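Home | News | Courses | Student projects | Press | Contact

23 May 2019
By the press office, Damen Technical College

Student robotics club at Damen opens its simulated fruit-sorting challenge to other schools

The robotics club of Damen Technical College will open its yearly challenge to teams from other schools for the first time. The challenge is called Tromadlow. It takes place completely in simulation, and the task sounds simple: a robot arm must find the right piece of fruit on a table, pick it up and place it in a basket. Registration is open from today, and there is no fee for school teams.

The practice table, as the teams meet it on their screens:

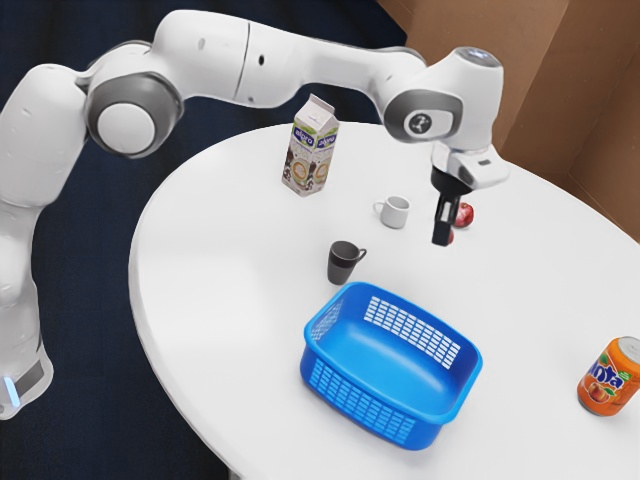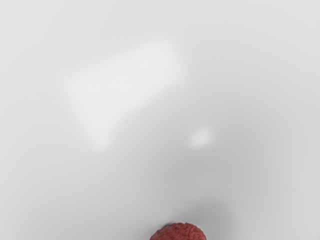
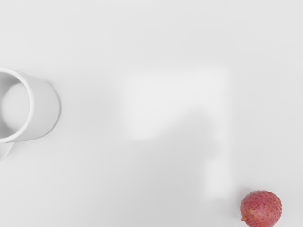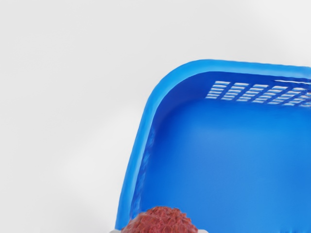
A task that fits in one sentence

The club started Tromadlow as an evening project, when its members wanted to learn how to program a robot arm but had only one real arm to share. With a simulated arm, every student can work at the same time, also from home. A mistake costs nothing. If the arm hits the table, the student presses the reset key and begins again.

In the practice round, the fruit to be moved is a lychee. The club has chosen it with some care. A lychee is small compared with a mug or a milk carton, and its bumpy skin gives the computer something clear to look for. On the other hand, the table is white, and one of the mugs is white too, so a program that only looks for strong differences in color will find the fruit but may have difficulty with the mug. Several teams inside the college learned this in March, during the first internal test.

The other objects on the table belong to the task as well. There is an apple, which is also red, and a program that simply goes to "the red thing" can end up at the wrong fruit. There are mugs with handles pointing in different directions, a plant-milk carton and a soda can. Teams lose points when they push one of these objects over. The blue basket has small openings in its walls, and the pale background can be seen through them. For a person this is no problem, but some programs had trouble deciding where the wall of the basket ends.

How the challenge works

Each team receives the same starting package from the club. It contains the simulated table, the arm with its two-finger gripper, and several camera views. One part of the views shows the table from a distance, with the arm in it. The others are taken from much closer, and in these the students sometimes see little more than a piece of white surface and the top of the fruit. Learning to use both kinds of view together is, in the opinion of the club, the most useful part of the work.

A team may have up to 4 members. They can write their program by hand, or they can train it with recorded examples, or they can combine the two methods. For training, the package includes 500 recorded runs, which were made by the students of the college over the winter. In every recorded run, a student controls the arm step by step until the fruit is in the basket. The club has kept some clumsy runs in the collection on purpose, so that the teams must think about which examples they want to use.

On the day of the final, the position of every object is changed. The teams do not know the new positions in advance, and they may not touch their programs after the round has begun. Every program gets 40 attempts. One point is given for lifting the fruit from the table, and two more points if it comes to rest inside the basket. Points are taken away for objects that fall and for fruit that leaves the table.

To pass from the practice round to the final, a team needs a score of 70 or higher. The scoring program is part of the starting package, so the teams can check their own level at any time and decide when they are ready to hand in their work.

What the students learn

The college teaches automation in its second and third year, and Tromadlow is now connected with both courses. Second-year students work mainly on movement: how the arm should come down toward the table, how far the fingers must open, and how slowly the hand should travel when it carries something. Third-year students work on the camera side and on the decisions of the program.

"We first thought that gripping would be the hard part," the club writes in its report on the internal test. "For most of our teams, the hard part was the moment after it. The arm has the fruit, the camera is very close, and the program must still know where the basket is. Many of us had to write this part three or four times."

The report also describes smaller lessons. Light is one of them. Soft shadows on the table and bright spots on a pale surface can confuse a program which was only trained with clean and even pictures. One team solved this by making its own additional examples with different light. Another team went back to a very simple method with fixed heights and careful slow movements, and reached a good place in the internal ranking.

The students keep a common notebook during the whole project. Every team must write down what it tried, also when it did not work, and other teams are allowed to read it. The college wishes to keep this rule for the guest teams. The notebook is not scored, but a team that leaves it empty cannot take part in the final.

Support from two local firms

The project receives help from two companies in the region. Haslinger, which builds packing lines for food producers, gives the computers for the final and will invite the winning team for a week of work experience in its test hall. Brundia, a small software company, has helped the club to prepare the starting package, so that it can also run on the older computers found in many school labs.

"In our daily work we try almost everything in simulation before we let a real machine move," Haslinger states. "Students who have already done this know that a good result on the screen is a beginning. They ask better questions when they stand in front of the real line."

Brundia will offer a free online introduction for teachers who have no experience with robot simulation. The introduction takes one afternoon. It covers the installation, the first movements of the arm and the use of the scoring program. A recording will be available for teachers who are not able to join.

Who can take part

Teams can come from any secondary school or technical college. Previous knowledge of robots is not required, but at least one member should have written small programs before. Mixed teams from two schools are welcome, and so are teams from younger classes, if a teacher registers them.

A school does not need a robot. One computer for each team is enough, and the club recommends a second screen, so that the camera views and the program can be seen side by side. Schools without suitable computers can use the lab at the college on agreed afternoons – please ask early, as the number of places is limited.

The language of the starting package is English. Questions can be sent to the club in any language that its members speak, and the answers will be collected on the project page, where all teams can read them.

How to register

Registration is done with the form under "Student projects" on the website of the college. The teacher or the team leader fills in the name of the school, the size of the team and one contact address. The download link for the starting package is then sent by e-mail, normally on the next working day.

The date of the final will be announced to all registered teams at the same time. It will be held in the main lab of the college, and teams that live too far away may take part by video connection. Parents and other visitors are welcome to watch the attempts on the large screen.

Information for the press

Journalists who would like to visit a club evening or speak with the students are asked to contact the press office of Damen Technical College through the contact page. A visit to the test hall of Haslinger can be arranged on request.

Back to Press | Student projects | Contact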